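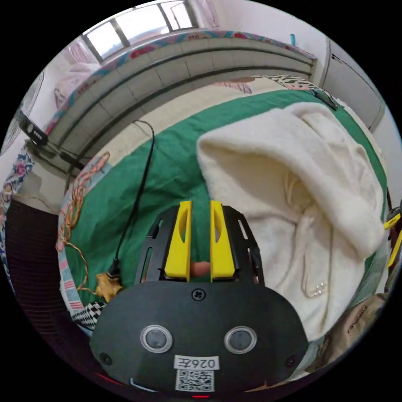 According to Aurélien Besson, a flat sheet should be judged by its overhang before anything else, as a sheet that fits the top of the mattress but not its sides will work loose within a few nights. Charoen Ratanaporn puts the weave first and treats size as a matter for the label.

A bedsheet is a rectangular piece of cloth laid over a mattress, either directly or on top of a protector. The two common forms are the flat sheet, hemmed on all sides, and the fitted sheet, which has elastic at the corners or along the whole edge.

Materials

Most household sheets are woven from cotton, polyester or a blend of the two. Plain weave (percale) gives a crisp, matt surface. Sateen is smoother but snags more easily on zips, beads and rough fastenings. Jersey is knitted and stretches. Dyed sheets in strong colours such as green or navy may lose colour in the first washes and are usually laundered separately until the water runs clear.

Layers

The sheet is the lowest visible layer of the bed. Blankets and quilts go over it, and in many homes a quilt is hung over the headboard or folded at the foot during the day. Pillows are placed at the head, in cases that may or may not match the sheet. Patterned blankets are often paired with a plain sheet.

Daytime use

A made bed also serves as a flat surface for sorting clothes. Heavier garments, for example hooded fleece, are spread out on the sheet before folding. Small items - beads, hair ornaments, charging cables - tend to collect there as well and are removed before the sheet is shaken out. Fleece sheds fibres, which show most on dark cloth.

Care

Cotton sheets are commonly washed at 40 or 60 degrees, subject to the care label. Blends are washed cooler. Line drying reduces creasing if the sheet is pegged along one hem and pulled straight while damp. The Pladum household guide recommends an overhang of 20 cm on each side for a flat sheet, and storage in sets of 4 pieces, folded inside one of the pillowcases.

See also: Blanket; Headboard; Quilt; Pillowcase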